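Hillar Play Library
Toy and table inspection: checklist with comments
Section 4, Wooden blocks and table toys
Inspection date: May 20, 2023
Previous inspection: February
Set inspected: Sosa alphabet blocks, loan number 134
Box: Prendemex lidded crate, large

How to use this sheet. Work down the items in order. Write OK, WATCH or FAIL against each one and add a comment if the mark is anything other than OK. An item marked WATCH stays in use and is looked at again next time. An item marked FAIL comes out of the room the same day.

PART A. THE TABLE

A1. Top is level and does not rock. OK
Comment: One foot was packed with card in February. Card now replaced with a proper felt pad.

A2. Surface free of splinters and raised grain. OK
Comment: Checked with a cloth drawn along the grain and then across it. No snags. The dark grain lines can look like cracks, so use a fingertip before writing anything down.

A3. Blocks spread out singly on the table before handling. OK
Comment: There should be ten on the wood for this part of the sheet, spread across the table, some singly and some side by side. The rest of the set stays in the crate until its turn. 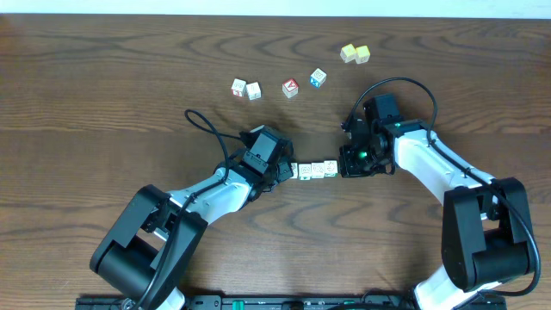 A4. Table edge and corners rounded, no sharp spots. WATCH
Comment: Back left corner has a small dent. Sanded lightly. Look again next time.

A5. Cleaning product wiped off fully. OK
Comment: Sitent surface cleaner used, then plain water, then a dry cloth.

PART B. PAINT AND PRINT

B1. Painted borders sound, no flaking. OK
Comment: Green and teal borders both checked with a thumbnail at the corners. Corners go first on this set. Stand the blocks in a short row with the bordered faces forward and compare one with the next. A big plain letter such as the N shows wear sooner than the small pictures do.
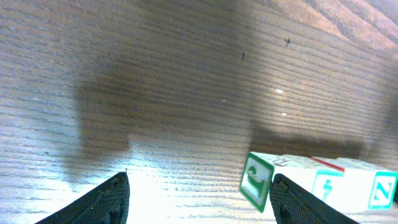 Can a block with a chipped border stay in the set?
It can if the chip is smaller than a grain of rice and the paint around it does not lift. Mark it WATCH. Anything larger, or any paint that comes away on the cloth, is a FAIL.

B2. Printed pictures and numerals still readable. OK
Comment: Fading on its own is not a safety matter. Note it for the replacement list only.

B3. Colour does not transfer to a damp white cloth. OK
Comment: One minute of rubbing on a red face, a green face and a blue edge. Cloth clean each time.

PART C. SHAPE AND FIT

C1. Blocks sit flush when pushed end to end. OK
Comment: Four at a time is enough. A swollen block shows up as a gap or a step along the top. The row with the green T at one end and the football on its long side closed up into one straight bar.
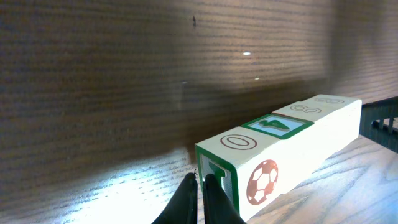

If a step shows, turn the block over and try it again before marking it, as crumbs or a bit of dried glue will do the same thing. We had one wrongly failed in February for that reason and it had to be booked back in.

C2. No splits in the end grain. OK
Comment: Look at both ends in daylight. Ceiling light hides hairline splits.

C3. Engraved numerals have clean edges. WATCH
Comment: One numeral slightly rough inside the curve. Not sharp to touch. Left in use.

C4. Every block too large for the small parts tube. OK
Comment: Tube kept in the drawer under the sink. Please put it back there.

C5. Picture blocks checked as a row, top faces and fronts. OK
Comment: Carrot in its green border on top of one block, an outlined 8 on each of the next two, elephant on the front of the last. Run a finger along every join, including the one with the thin blue edge. If a front face looks blank, tilt it away from the window before noting the print as lost.

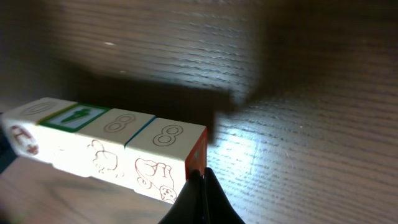 Inspection Sheets, Vol. 10, page 3

PART D. STORAGE

D1. Crate clean and dry inside. OK
Comment: Emptied, wiped and left open for an hour.

D2. Lid closes without force. FAIL
Comment: Left clip has gone. Lid removed and a spare fitted from the shelf. New clips to be ordered from Prendemex.

D3. Loan label present and readable. OK
Comment: 134 rewritten in permanent pen.

D4. Weight of full crate suitable for one adult to lift. OK

RESULT
Set 134 passed for loan. Two items to watch, A4 and C3. One item failed and put right on the day, D2.

Keep this sheet in the green folder until the next inspection, then move it to the box file.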